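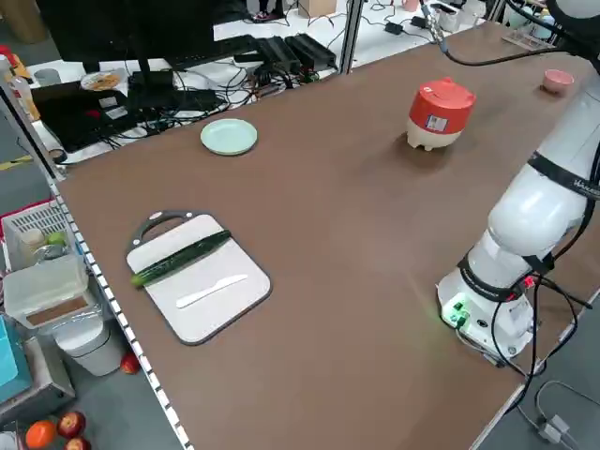 Cucumber, board and knife on the long table at Dilport.

July 10, 2019
By Fabrice Baudry

I'm after people who cut up vegetables at home and have opinions about it. You don't have to be good at it! Last round we had a retired pastry cook, and we had a uni student who'd been living on toast, and the student's notes were every bit as useful to me.

The short version is that I run the kitchen sessions for Weveo at our Dilport rooms, and we're putting together a beginner's kitchen set called Stiten. It's meant for people setting up a first kitchen, or going back to cooking after a long gap, or sharing a bench with kids. Board, knife, small plate, small bowl, lidded container. We want to know how a set like that behaves when somebody who has never seen it before makes a snack with it, and I can't find that out by asking my workmates (they've all used it far too much and they're sick of cucumber).

So what would you be doing? A session is 90 minutes. You come in, wash your hands, have a cuppa, and then you prepare four simple things at a table. Cucumber is always the first one. I'm very fond of cucumber for this — it rolls, it's longer than you expect, and everybody has their own way of tackling it. Some people halve it straight away, some start at the tip and just keep going till they run out of board. Do it your way, please. I'll sit nearby with a notebook and try to keep my mouth shut, which my family will tell you is not my strong suit.

After the cutting there's a bit of serving up and putting away. What goes on the plate, what goes in the bowl, what gets a lid on it and what you'd leave out on the table if you were at home. Then you clear up the way you normally would, and we have a chat. I'll ask about the handle on the board, and whether the white knife felt like a proper knife to you or a toy. Be blunt. In April a lady from up the road told me the plate was a saucer with ambitions and I wrote it down word for word.

Who I'm looking for: anyone 18 or over who makes their own meals at least some of the time. I have 11 places and I'd love at least four of them to go to left-handers, as we've hardly had any. If you've got sore wrists or a weak grip, I'd really like to hear from you too, and we can take breaks whenever you like. Sitting or standing is up to you, just tell me beforehand so I can have the right chair out.

You can't take part if you're allergic to cucumber, celery or melon, or if you've worked for a kitchenware company in the past year. Sorry to the kitchenware people. I know you'd have been great.

You'll be paid $90 for the session, by bank transfer, and you can take home any veg left over. Parking is free behind the Onsri building next door, and the entrance is the grey door to the left of the loading bay (ring twice, the bell is a bit hopeless). Morning and afternoon times are both going, and the first one starts at 9.

If that sounds like your sort of thing, leave a comment or ring the front desk and ask for me. Tell me your name, which hand you cut with, what times suit you and the last thing you chopped up at home. That last one doesn't decide anything, I'm just nosy.

Comments

Jacqui M.
Left-hander here and keen! Mornings only though. Last thing chopped was half a pumpkin and it nearly beat me.

Fabrice Baudry
Jacqui, you're in if you want it. No pumpkin, promise. I'll ring you about a time.

tomo_88
Is the knife sharp enough for tomatoes or is it strictly cucumber?

Fabrice Baudry
I'd rather you came and told me, tomo! I don't want to put an answer in anyone's head before they've had a go.

Deb from the flats
Did the April one and had a lovely time. Bring a jumper, that room gets chilly in the mornings. Can I come again or is it new people only?

Fabrice Baudry
New people first, Deb, but I'll put you on the list in case somebody drops out. And yes, I've asked about the heater.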